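Products | Docs | FAQ | Forum | Contact

Support > Skilley > Planning and Perception FAQ

Skilley is the task planning and control software made by Fodico. These are the questions we get most often about tabletop work.

Do I need to calibrate before every session?
No. Calibrate again only if the camera mount has been moved or the arm has been taken off its base.

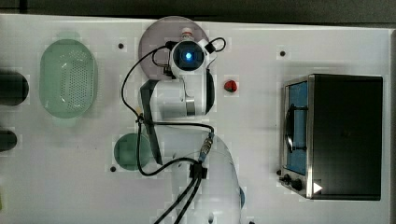

Arm and wrist camera over the kitchen table setup.

Why does the planner refuse a path that looks clear?
It is probably the cable margin. Skilley treats external cables as part of the arm and adds 40 mm on each side. You can lower the value under Arm > Margins, but do it in small steps and run the new path at low speed.

Can the planner work around large fixed objects?
Yes. Add each one as a box in the scene file.
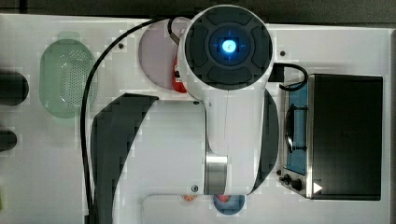
Boxes are checked at every waypoint, and the planner stops after 1,000 failed samples. If you hit that limit often, the box is too big or the goal pose is inside it.

How does Skilley name objects?
The detector returns a label and a score. When one object lies on another, such as a ketchup bottle on a plate, they are kept as 2 entries with an "on" link between them.
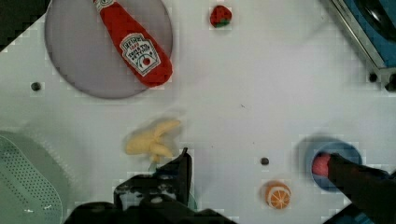 Njoroge Makokha wrote to us that the link was lost each time his gripper passed in front of the lens. Update to release 4 and turn on Hold Last State, which keeps the link until the object is seen again.

Can I add a fixed camera?
Yes. A side or overhead view helps when the gripper hides part of the table. Both streams must use the same clock. 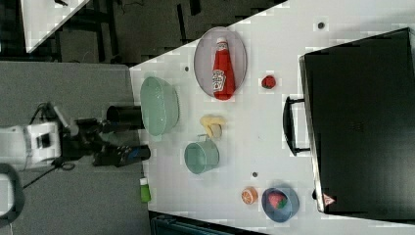

Shalini Pandey

Where the cameras disagree on a position, Skilley takes the one with the higher score. To change this, set merge_rule to "average" in the config file and restart the perception node.

Last updated 16th February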